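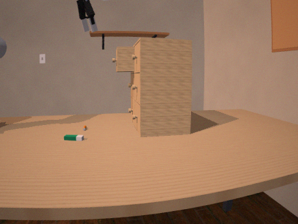 Malte Sauerland had the kettle on before I'd even found the right door. He is 61, he talks fast, and he has spent most of his adult life collecting other people's recipes. I mean the handwritten kind, on index cards and the backs of envelopes and once (he showed me!) on a flattened flour bag.

"People think it's about the food," he told me, hunting for a clean mug. "I can't cook half of this stuff. I like the handwriting. I like the arguments in the margins."

There are 4,000 recipes in the collection now. It started with a shoebox his aunt left him when he was still in school, back in Kalden, and for years it stayed a shoebox. Then a neighbor heard about it and brought over her mother's cards, and after that they just kept coming. He gets the most in July, when families are clearing out houses and somebody opens the kitchen drawer.

I asked what makes a good one. He thought about that for a while.

"Stains," he said. "If a card is clean, they made it once and hated it. And I want a name on it. 'Mrs. Vasiliu's plum cake.' Who was Mrs. Vasiliu? Did she know her cake was going around town?"

He did track that one down, by the way. It took him 3 years of letters and phone calls, and he finally got through to a granddaughter who said the cake was never her grandmother's in the first place. She'd gotten it from a lady named Stamov down the street and had been taking the credit ever since. Malte was thrilled. He wrote the whole thing out on a fresh card and filed it right behind the original. 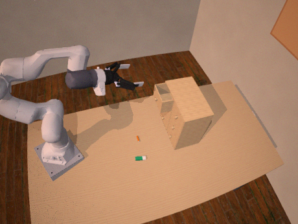
Wooden cabinet and white robotic arm on a light-wood table.

His filing system, I have to say, made no sense to me at first. I expected soups with soups. He sorts by who wrote the card, and then by how old he thinks they were when they wrote it - so one woman's shaky late-life dumplings sit a long way from the dumplings she wrote down as a bride.

"You can see the amounts disappear," he said. "When she's young it's a cup of this, a spoon of that. Forty years on it just says flour. She doesn't need to be told how much anymore."

I asked him if he'd ever thrown one away. Long pause, more tea.

"A liver thing," he said. "With raisins. I felt bad and took it back out of the trash."

He'd like to get a book out of all this, and he has picked his favorite 500 for it, though the list changes every time he looks at it.

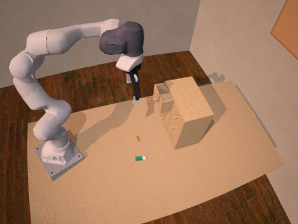 The trouble is that he wants the cards printed exactly as they are, misspellings and all, and the one publisher he spoke to wanted them cleaned up and tested. He said no before she'd finished her sentence. "Tested by who? Some of these don't work. There's a bread in there that has never once come out right for me, and I wouldn't change a word."

I'd brought him one of my own, my grandmother's noodle bake, written in green pen with the oven temperature crossed out twice. He held it up to the window and read it all the way through, front and back. Then he wanted to know who had crossed out the temperature, her or my grandfather. I had no idea. I called my mother from the car to ask.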